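27. Juni 2019
Protokoll: Dimas Jugah

Protokoll der Sommersitzung des Fördervereins Schullabor Gement

Zodwa Mthembu eröffnete die Sitzung kurz nach sechs und begrüßte alle sehr herzlich, auch die neuen Gesichter aus der Elternschaft, über die wir uns wirklich gefreut haben. Sie bat um Nachsicht, dass der Kaffee noch durchlief. Das Protokoll der Sitzung vom Januar wurde ohne Änderungen angenommen, nachdem der Name der Bäckerei Ntuli darin richtig geschrieben worden war.

1. Rückblick auf den Tag der offenen Tür

Wir hatten 288 Besucherinnen und Besucher, und damit hatte im Vorfeld keiner von uns gerechnet. Zodwa dankte allen, die geholfen haben, vor allem denen, die am Abend noch die Bänke in die Turnhalle zurückgetragen haben, obwohl es inzwischen wie aus Kübeln goss. Der Kuchen war schon am frühen Nachmittag verkauft. Aus der Runde kam der Wunsch, im nächsten Jahr auch etwas Herzhaftes anzubieten, und es entspann sich eine längere, recht fröhliche Unterhaltung über Käsestangen, die hier nicht in allen Einzelheiten wiedergegeben werden muss. Die Bäckerei Ntuli wird angefragt.

Kritisch angemerkt wurde die Beschilderung. Mehrere Familien haben den Chemieraum im Altbau gesucht und sind im Heizungskeller gelandet. Dimas Jugah übernimmt es, bis zum Herbst neue Wegweiser zu entwerfen, gern mit Unterstützung aus dem Kunstunterricht.

2. Ferienkurs »Wasser im Bach«

Der Kurs findet in der ersten Ferienwoche statt und dauert 3 Tage. Am ersten Tag geht es an den Bach, danach wird im Schullabor auf Nitrat, pH-Wert und Härte untersucht. Für die Reihenproben wird mit Platten mit vielen kleinen Vertiefungen gearbeitet, damit die Kinder ihre Farbreaktionen nebeneinander vergleichen können. Eine Mutter fragte, ob die Reagenzien für Zehnjährige geeignet seien. Zodwa erklärte geduldig und ausführlich, welche davon nur die Betreuenden in die Hand nehmen, und legt das Sicherheitsblatt künftig der Anmeldung bei.

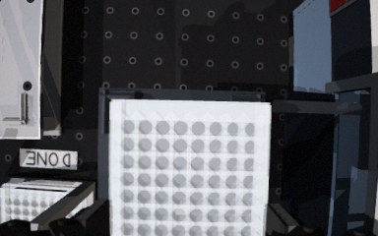
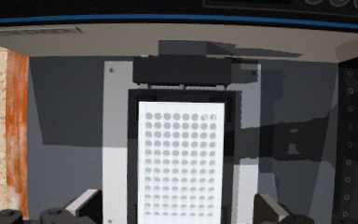 Weiße Platten mit grauen, runden Vertiefungen in Achterreihen

Zodwa Mthembu und Dimas Jugah, für den Vorstand

Gummistiefel bringen die Kinder bitte selbst mit, ein paar Ersatzpaare liegen in der Garderobe. Die Frage nach dem Mittagessen blieb offen. Die Mensa hat in der Ferienwoche geschlossen, und so wird es wohl auf belegte Brote und einen großen Topf Suppe hinauslaufen. Wer gern kocht, melde sich bitte bei Zodwa, auch wenn es nur für einen Vormittag ist!

3. Anschaffungen

Für den neuen Trockenschrank liegen Angebote von Veler und Norkico vor. Das Gerät von Veler ist etwas größer, würde aber nur dann durch die Tür des Vorbereitungsraums passen, wenn man diese aushängt. Nach einigem Hin und Her, bei dem auch der Zollstock zum Einsatz kam, sprach sich die Mehrheit für Norkico aus. Dimas fragt noch nach, ob die Lieferung bis in den zweiten Stock im Preis enthalten ist.

Außerdem wurden 100 Euro für neue Schutzbrillen bewilligt. Die alten sind arg zerkratzt und dürfen in den Werkraum wandern, wo man sie gern nimmt.

4. Verschiedenes

Der Verein hat jetzt 106 Mitglieder, was mit Applaus aufgenommen wurde. Der Schlüssel zum Materialschrank ist wieder aufgetaucht, er lag in der Dose mit den Teebeuteln. Bitte nach Gebrauch ans Brett hängen. Die Mikroskope sollen vor den Ferien noch einmal durchgesehen werden, eine Liste zum Eintragen hängt neben der Tür.

Zum Schluss wurde gefragt, ob man die Sitzungen im Sommer nach draußen verlegen könne. Zodwa fand die Idee sehr schön und spricht mit der Schulleitung über die Tische im Innenhof. Die nächste Sitzung ist nach den Ferien, die Einladung kommt wie immer per Post oder Mail.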